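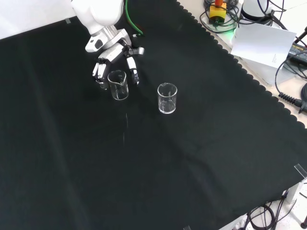 One visitor to the Lodevix open day wrote on our comment sheet that she'd expected it to be faster, and she wasn't alone!

Home | Papers | Labs | Contact
4 min read · 6 shares · 90 comments

3.2 The open day

Figure 2. Robotic hand at a glass beaker, second beaker alongside.

I'd set the arm slow on purpose (glass, a crowd, my nerves), and we still got through 144 grasps by teatime in March. Most people asked about the fingers, so I've put those questions in section 4.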